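The drawer that had no job
6/6/22
Posted by Radu Iordache

When we moved to the new flat, I believed that the small things would find their places alone. The big things did. The bed could stand only on one wall, the sofa only on the other. But the small things walked from room to room for the whole first winter, and I was always looking for the scissors.

My wife says that I write too many lists, and perhaps she is right. In the end it was a list that helped. I took an old notebook and wrote down every object that I could not find at first try, with the place where I found it later. After 19 lines I stopped, because the pattern was already clear to me. Nearly everything on the list was lost on a flat surface. The tape was on the windowsill, under a newspaper. The spare keys were on top of the fridge. The small torch was on the shelf in the bathroom, and I still cannot explain this one.

So I decided that every drawer in the flat must have one job, and that I should be able to say this job in two or three words. "Paper and pens." "Candles and matches." "Tea towels." If I need a longer sentence, the drawer has too many jobs.

The desk from Remer was easy. It has only 2 drawers, and they were already almost in order. The tall chest from Plattner took me a full evening. In the bottom of it I kept all the cables from the old house, and I had to admit that half of them belong to devices we gave away years ago. I put them in a bag for recycling. Then I took one back out. Then I put it in again - my wife was watching.

In the kitchen the problem was different. We have enough space there, but it is in the wrong places. The cupboard over the sink is so high that I need a chair, and the one below is so deep that a jar of beans can live in the back for a long time without meeting anybody. I moved the plates down and the cake tins up. It is a small change, but I do it again in my head each morning with some pleasure, when I take a plate without stretching.

I also bought a set of dividers from Custolier. They are good, but please measure the inside of your drawer and not the front. I measured the front. One of them is now standing in the hall and holding umbrellas.

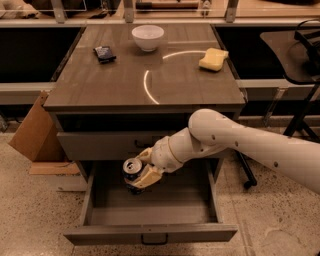

My real difficulty was always the low cabinet, the kind with drawers under a flat top. A flat top is an invitation. You come in with something in your hand, you put it down for one minute, and it stays until August. A white bowl, a yellow sponge and a small dark packet which could be chocolate are enough to fill up a top like this dark brown one, and they have nothing to say to each other. The bowl should go with the bowls, the sponge should go to the sink. And all this time the lower drawer can have plenty of room in it. I had the same situation at home, a full top and a drawer almost without use, only because for the drawer I must bend down.

Now I have a rule for it. On the top I allow one thing, and at the moment it is a plant. The upper drawer is for what we use every day, and the lower one is for what we use every week. In the evening, before I switch off the light, I go past and put inside whatever has landed there.

The next job is the hall cupboard, where the winter boots are lying on top of the summer shoes. My cousin in Billodville has promised me a shoe rack that she does not use any more, if I come and carry it down the stairs myself.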